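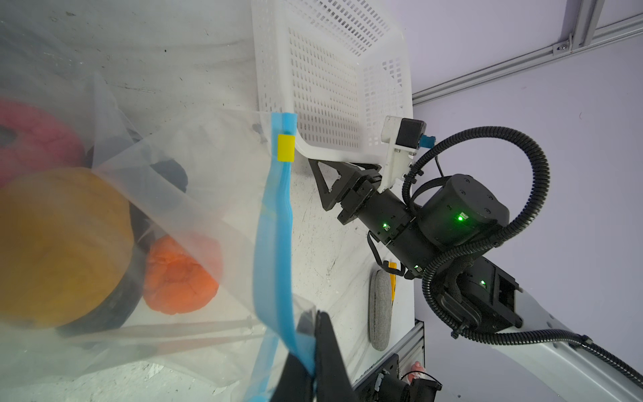
Two-armed robots can pack a zipper bag, but slowly

21/05/2023

By Nattawut Limsakul

Closing a big plastic storage bag takes most people a few seconds. For the pair of robot arms on a workbench at Okix, a small automation company, it is one of the hardest jobs on the list.

Okix has spent the spring testing whether its two-armed setup can do ordinary chores in homes and small stores. The list has 10 tasks on it, among them folding hand towels, emptying a basket, putting items on a low shelf and packing soft goods into clear bags with a slider seal. The company shared its first results this week.

Of the 10 tasks, the arms can finish 8 without a person stepping in on most tries. Bag packing is one of the two that still go wrong more often than they go right.

The trouble is the plastic. Thin film folds and shines, and its shape changes each time a gripper touches it. One arm has to keep hold of the seal and the edge of the film while the other deals with the basket. The engineers say the grip is usually lost in the moments when both arms have to move together.

A soft item pressing against the film from inside can also push the seal out of line. A person feels that and shifts a thumb. The arms have a wrist camera to go by and no sense of touch at the fingers, so a slip has to be seen before it can be corrected.

When a bag does get packed and closed, it takes the robot 185 seconds on average. The same bag, filled by a stockroom worker at Lyimo, a chain of home goods stores that is following the tests, is done well before the robot has the seal straight.

Lyimo's stockrooms bag soft toys, cushions and small fabric goods before they go out to the stores. The chain has not ordered any machines. A spokesperson said it would want to see the arms work through a full shift next to its own staff, and that the price would have to come down.

Okix trains the arms from recordings of people guiding them by hand through each chore. It has 2091 recordings so far, and bags make up the largest share. The company said the towel task improved quickly once there were enough examples to learn from. The bag task has improved too, but much less for the same amount of work.

Other companies are finding the same split. Mistent, which sells a single-arm machine for sorting returned clothing, leaves bagging to people at the end of the line. Its machine picks up a garment, holds it over the right bin and lets go, and the company says it has no plans to add a sealing step.

For homes, the wait looks longer. A store can keep its bags in one size and its table clear. A family's laundry room or toy corner changes daily, and the arms now need a fixed table and a metal frame to work from. Okix said a home version is not on its schedule.

The next round of tests will add a new set of gripper fingers made by Clurkow, a parts supplier. They are narrower at the tip and have a softer pad, meant to hold thin film without creasing it. The fingers will be tried on the bag task first and then on the other chore the arms have not managed, turning a sweater right side out.

Okix plans to repeat all 10 chores in November and publish the times for each one, including the failed tries.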